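Trevska Bench Cell - Set-up Guide
Section 4: Checking the cameras and work area

Do this check after both arms are bolted to the front rail. Allow 18 minutes.

4.1 Wrist camera view

1. Power up the cell and open the Lirken viewer.
2. Select a wrist camera. Both gripper fingers should show at the bottom of the picture, with clear floor between them.
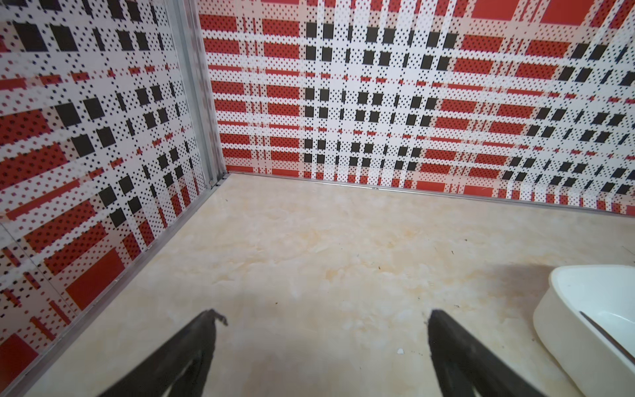 3. Look over the fingertips. Order replacements from Plateck if the ends are frayed or torn.

CAUTION: Keep hands outside the cell while the arms are powered.

4.2 Wall panels and floor

4. Jog the arm until the corner post and the base strips of two walls are in view. The wall pattern should be sharp enough to pick out single dots. 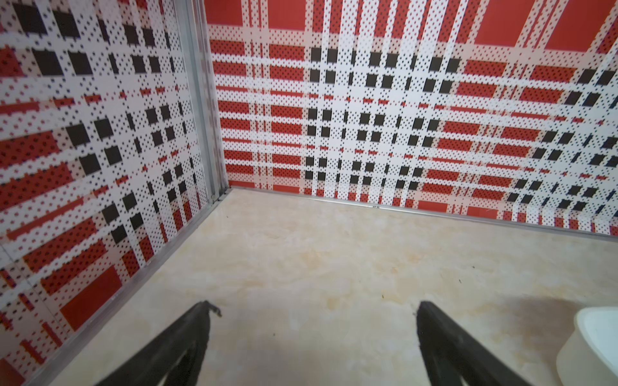

Set exposure to 1000 and save. If the colours look washed out, drop it and save again - the viewer keeps only the last setting.

5. Wipe the floor with a damp cloth. Do not use solvent.

4.3 Tray and tool

6. Put the white tray on the floor between the arms and lay the screwdriver in it.
7. Check both grippers from the overhead view.

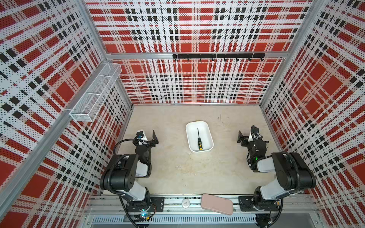
Fig. 11. Tray and screwdriver between the two arms.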